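Home Guides Submissions Screening Room Contact

Search this site Enter keywords Go

Section 4: Getting Your Film File Ready for the Susstead Shorts Upload

Updated May 24, 2020

Okay, so you've finished your short and you want to send it to us. Yay! I put this section together after our March round, when I spent a lot of evenings writing back to people whose files wouldn't open. Set aside an afternoon for it (the export alone can eat an hour on an older laptop).

What you'll need: your finished cut, a subtitle file if there's any dialogue that isn't in English, one still from the film, and your Odoi account login. If you don't have a login yet, go back to Section 2 and do that first.

1. Watch your film all the way through, with headphones on. I know you've seen it a hundred times. Do it again, and write down anything that clicks, pops or goes silent.

2. Export one single file, picture and sound together. H.264 in an MP4 is what Odoi likes best. Keep the frame rate you shot at — please don't convert 24 to 30 just to be safe, it makes every pan look jumpy.

Note: The form takes files up to 1000 MB. If yours comes out bigger, lower the bitrate a little and export again, and leave the picture size alone.

3. Name the file with your film's title, then an underscore, then the year. No spaces, no accents, no "FINAL_final2" (I've done it too).

4. Make your subtitle file. We take SRT only. Save it as UTF-8 or the quotation marks turn into little boxes on the big screen at the Brilham.

Caution: Don't burn the subtitles into the picture. The Brilham projects its own, and you'll end up with two sets on top of each other.

5. Log in to Odoi, click New Entry, and fill in the title, running time and country. The synopsis box stops at 514 characters and it won't warn you, it just chops off the rest! Write it somewhere else first and paste it in.

6. Upload the film, then the subtitles, then the still, in that order. Wait for the green check mark on each one before you start the next. If the bar gets stuck, refresh the page and it should pick up where it left off.

7. Pick your category. Anything made by students goes under Trusudlow, even if a teacher helped with the camera. Everything else goes under Open. We had 271 entries last time and moving the misplaced ones by hand took me forever, so thank you in advance.

8. Hit Submit and look for the confirmation email. It has your entry code in it, and you'll need that code for everything that comes later — changing your synopsis, swapping the still, asking me where your screening slot is.

Note: You can replace your film file once before the deadline. After that the file is locked, and I can't unlock it from my end.

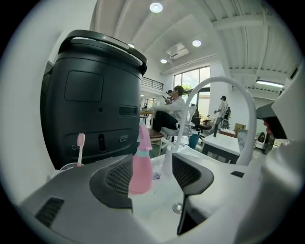 9. Open your entry page and play the preview from start to finish. Odoi makes its own smaller copy, so a bit of softness is fine. If the sound drifts away from the picture, use your one replacement and export again with a constant frame rate.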